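Courses > Robotics Practice > Unit 4 > Bench rules and why we write them down

We use cookies to keep you signed in. Accept | Manage settings

Okay, week four, and I promised you the least glamorous handout of the term. If you missed the lecture, read this before you book a bench, and please read it with the Bernow lab manual open beside you, since I skip anything it already covers well (the lockout chapter is great and I'm not going to rewrite it).

Let me start with the thing I repeat every year. There are the big published safety standards for industrial arms, and then there are house rules. The standards give you the vocabulary: risk assessment, safeguarded space, protective stop. House rules tell you what to do at 4:30 when you're tired and want one more run. You need both, and this handout is mostly house rules.

Rule one is about reach. Before you power anything, work out the space each arm could get to, which is a lot more than the space your program uses. With two arms facing each other those spaces overlap, and the overlap is where your cups and your fingers end up. So hands stay out of the whole area while the drives are live. If a mug needs turning, stop both arms, turn the mug, step back, say "clear" out loud, restart. Yes, out loud, even if you're alone! I do it and I feel silly too. 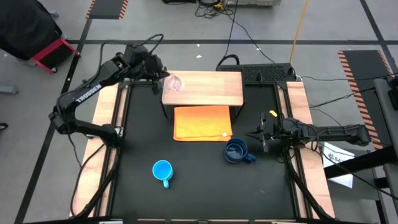

Skorkemum wrote under last year's version of these notes that stopping both arms is overkill when only one is moving, and that it cost the group 50 resets in an afternoon. Fair complaint, and I did think about it. But an arm that's holding still under power can still get a command, and I'd much rather you lose the afternoon. The rule stays.

Rule two, cables. Run each arm slowly through its full range and watch the loops at every joint. You're looking for anything that goes tight or could snag on a shelf or a cup handle. Do it again after any change to the layout, even a tiny one.

Rule three, speed. New programs run slow for the first 2 passes, with one person on the stop button and doing nothing else (no phone, no notes, no typing). The Prumora exercise has about 800 logged runs in it, and when I went through the stops I found 347 where the note field was blank. That drives me a bit nuts. Write a line. "Bumped the cup" is fine.

Rule four is the floor. Keep the walkway open, keep bags off it, and know where you'd step if you had to back away fast.

For next time, fill in the Ruppert worksheet for your own bench and bring it on paper. Leave the last box empty, we'll do that one together.

Shares: 2 | Comments: 1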